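Home | News | What's On | Sport | Letters | Contact

Church hall supper club to lay tables for May reopening

6 April 2018
By the Poris Courier newsdesk

The monthly supper club at Arsenault Hall in Poris will start again in May, after a winter in which the building had no working kitchen.

Damp was found behind the sinks last autumn and the kitchen was closed while the wall was stripped back and replastered. The hall, which opened in 1883, has kept its main room in use for dance classes and the toddler group, but hot food could not be served.

The club has 79 places for its first evening. The menu will be noodle soup, dumplings and pickled vegetables, with a rice dish for anyone who does not eat wheat. Tickets go on sale at the Rollo bakery in Irovel Street and cost the same as last year.

Much of the old tableware was thrown out when the cupboards were cleared. The club has bought 272 bowls, enough for two courses without washing up in between, and wooden chopsticks to go with them. Forks will be put out as well.

Paper covers have gone too. The long tables will be laid with cloths in bright checks and plaids, given by households in the town after an appeal in the parish newsletter. Further cloths are still wanted — large ones in particular — and can be left at the hall on weekday mornings. 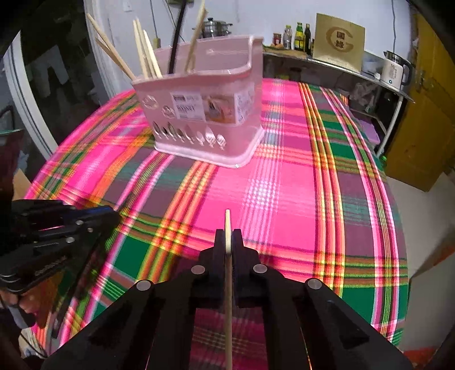

A wooden chopstick and one of the plaid tablecloths.

An appeal for the kitchen raised £904, which paid for a second-hand hob and new shelves. The plastering was covered by the hall's insurance.

Doors open at half past six and food is served from seven. The car park behind the hall will be open, but the side gate stays locked until the path has been relaid.

Contact the newsdesk | © 2018 Poris Courier | Back to top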